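The Ferry to Kastinent

The ferry office opened at six, and by then Khurram Bhutto had been standing outside it long enough to read the timetable twice. The winter sailings were printed in red. There were three a week until the end of November, and after that the boat went only when the harbor master at Bronasel said it could.

"One way or return?" the clerk asked.

"One way," he said. Then he changed his mind and paid for the return.

His aunt had written to him in the spring. She wrote by hand, on lined paper, and she put the date in the corner the way she had been taught in school: 9 March 2022. The letter said that his uncle's boat was still in the shed at Kastinent, that the roof over it leaked, and that somebody in the family ought to come and decide. She did not say what there was to decide. He had carried the letter in his coat through the whole summer, and then she had called and asked if the mail was slow where he lived.

The crossing took most of the day. He sat inside, near the heater, next to a man who was taking a crate of hens to his sister. The man asked what he did for a living and Khurram told him he repaired scales, the big ones that trucks drive onto. The man said he had never thought about who repaired those.

His aunt's neighbor met him at the dock and drove him up the hill. She had a room to let over the bakery, and his aunt had arranged it without asking him, because her own house was full of his cousin's children. He paid for two nights. He put his bag down, washed his face, and lay on the bed in his clothes until it got dark.

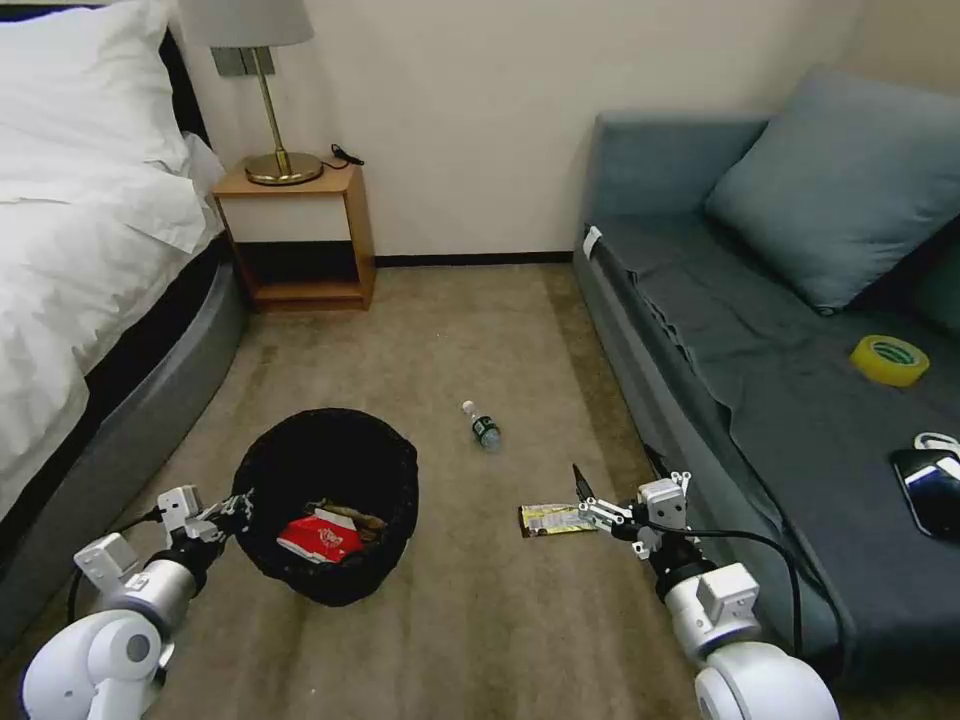

In the morning he walked down to the shed. The key was where it had always been, under the third stone. The boat was smaller than he remembered. His uncle had painted the name on her himself, Mamo, and the last letter leaned because he had been called in to supper before he finished it and the brush had dried.

Khurram pushed his thumb against the planks, one after another, starting at the bow. Most of them were hard. Near the stern, under the leak, his thumb went in.

His aunt came down at noon with bread and a thermos. She stood in the doorway with her scarf tied under her chin.

"Bisley will give 416 for her," she said. "For the engine, mostly. He'd burn the rest."

"What would it cost to fix the roof?"

"More than that."

He poured the coffee and gave her the cup. Rain had started again, and it was coming through onto the stern in the same place.

"Have you got a tarp?" he asked.

She said there was one in the henhouse, and he went up to get it.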